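About Ganwood

Home What we collect About Work with us Contact

Who we are

Ganwood makes examples. A customer has a robot and would like it to put away the dishes, and the robot, left to itself, has no opinion on dishes. So we guide an arm through the job by hand, record everything the arm felt and everything the cameras saw, and then we do it again. After that we do it again. The customer's learning system gets the recordings, and we get to do it again.

The company began on the upper floor of the old Lutwood furniture showroom, which came with display kitchens still bolted to the walls. The landlord offered to rip them out. We asked him to please leave them alone, and he has treated us with some caution ever since. We have five kitchens now, two bathrooms, a hallway with far too many coat hooks, and a laundry corner that hums.

What we do all day

One example, which we call a run, lasts anywhere from a few seconds to a couple of minutes. Pick up the sponge. Move the fork to the plate. Hang the mug on the hook, miss, hang the mug on the hook. An operator steers, the arm follows, and a second person resets everything afterward. Resetting is half the work and gets none of the glory. If you have ever tidied up after a toddler who was about to start over, you already have most of the training.

A standard order is 200 runs per task. That sounds like plenty until you learn what goes wrong with it. Do the same thing 200 times in the same spot and you have taught a robot one very specific trick, which it will perform beautifully until someone shifts the bowl by the width of a hand. So the things have to move. Between runs we slide them, turn them, swap them for their cousins from the cupboard and raise or lower the blinds. Our reset sheets have 20 layouts for each task, and operators are asked not to have a favorite. They all have a favorite.

The sink

Most visitors want to see the sink, so we may as well get to it. Kitchen Two is our busiest room, and sink tasks are the ones customers ask for first and regret first. Steel reflects. Basins have walls, and a gripper coming in at a poor angle will find them. A fork lying flat on the bottom of a deep basin is a small, shiny insult to everybody involved.

The sponge task is the one we are proudest of, mainly because of how long it took us to stop being bad at it. The arm starts over the divider and the operator has to bring the fingers down around a sponge leaning in the smaller basin, without shoving it flat. There is usually other stuff about: a bowl and a fork in the big basin, a second sponge up on the rim, a cup and plate on the wood to the right, a row of colored plastic knives on the cutting board. None of that has to be touched. It is there so that the system learns which things to leave alone, a skill we would also like to see in the people who borrow our mugs. 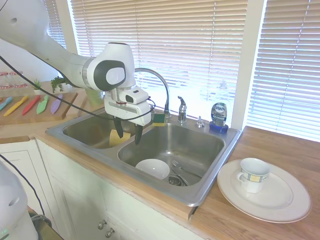
Wallner wrote back after the first sink delivery to ask why we had left in the runs where the operator hesitated. Their own people had always trimmed those out, the message said, and a robot trained on the trimmed ones went for every sponge with total confidence and got hold of very few. Could they have more of the hesitating ones, please, and was there an extra charge?

There was no extra charge. Hesitation is our house style. We keep the pause, the second try and the small correction at the end, and we label each of them so that a customer can take them out again if the customer must. A run where the operator drops the thing and recovers it goes in a folder called Saves. A run where the operator drops the thing and says a word goes in the same folder, without the sound.

How we check

Every run is watched by somebody who did not record it. The watcher marks where the grasp begins, where it ends, and whether the job described on the sheet is the job that got done. You would think the last one was a formality. In our first big order, 1,000 runs for Pesen, we threw out 219. A few had a camera that had slipped. Most of the rest were perfectly good recordings of the wrong thing: the sheet said "put the fork in the bowl" and the operator, deep in thought, had put the fork beside the bowl. We recorded them all over again and rewrote the sheets in shorter words.

Labels are written in plain English by people, and we let people differ. One writes "get the sponge out of the sink," another writes "lift sponge, left side," and both go in. Customers sometimes ask us to make the wording uniform. We will do it, with a sigh you can hear on the invoice.

What we don't do

We don't build robots, and we don't train the models. We are often asked which robot is best and we have learned to look out of the window. We don't record in private homes, though we have been offered several, usually by people with a full sink.

We also don't do knives with an edge. The plastic ones come in cheerful colors and behave enough like the real thing for our purposes. Anyone who needs a robot to learn with sharp ones is welcome to find a company with better insurance.

Who works here

Our operators have come from dental labs, puppet theater, crane cabs and a cake shop. The cake shop was the best preparation. What we look for is steady hands and a high tolerance for the same spoon. New operators spend their first two weeks resetting for other people before they touch the controls, and a fair number ask to stay on resets, where you can at least walk around.

Nobody steers for more than forty minutes at a stretch. Past that the runs get sloppy in a way that is hard to see and easy for a learning system to pick up. We found one operator's late-afternoon lean in a customer's finished robot — it came at everything slightly from the left, like a person carrying a heavy bag. The customer was fairly nice about it. The breaks have been on the schedule from then on.

Visiting and ordering

Customers are welcome to come and steer for an hour, and we recommend it before you write your task list. Lists tend to get shorter afterward. We take no walk-ins while a session is on, as the floor carries footsteps and the arms notice.

If you want a quote, tell us the task, the arm you have, how many runs you think you need and what should count as finished. Be fussy about the last item. "Clean the kitchen" is not a task, it is a wish, and we will write back with questions. Small trial orders are fine. We start a new kitchen in November, with a gas stove that isn't connected to anything and a drawer that sticks. The drawer stuck when we bought it and has been left that way on purpose.

Use the contact page for orders and the same page for jobs. Deliveries go to the side door, and please don't stack boxes in front of the coat hooks, they are in use.

Page last updated 24 Sep 2019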